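Chapitre 4
L'entretien des textiles en collectivité

Objectifs du chapitre
Distinguer les principales familles de fibres.
Lire une étiquette d'entretien.
Choisir un mode de lavage et de séchage adapté au linge.

Dans une résidence ou un internat, le linge passe par plusieurs mains avant de revenir à son propriétaire. À la résidence Busoten, qui servira de cas d'étude dans ce chapitre, la lingerie traite 350 pièces par semaine, du drap plat au pull en laine. Olaia Rivas, responsable du service, commence chaque matin par le tri. Une erreur à cette étape se retrouve au lavage, puis au repassage.

Le tri se fait d'abord par couleur, ensuite par fibre, enfin par degré de salissure. Les textiles noirs et foncés forment un lot séparé. Leur teinture peut dégorger pendant les premiers lavages, et les peluches claires s'y voient davantage. On les lave sur l'envers, à 30 °C, avec une lessive sans agent de blanchiment.

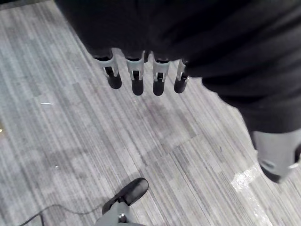

Pourquoi un vêtement noir devient-il grisâtre après plusieurs lavages ?

Le frottement dans le tambour casse les fibres en surface, et une partie du colorant part dans l'eau. Un excès de lessive mal rincée laisse aussi un voile clair sur le tissu.

La charge de la machine compte autant que la température. Un tambour trop plein empêche le linge de circuler et rend le rinçage incomplet. Pour les fibres délicates, on le remplit à moitié et on réduit l'essorage à 500 tours par minute.

La section 4.1 présente les fibres naturelles, artificielles et synthétiques. Les symboles d'entretien sont étudiés en 4.2, avec la fiche de lingerie de Busoten.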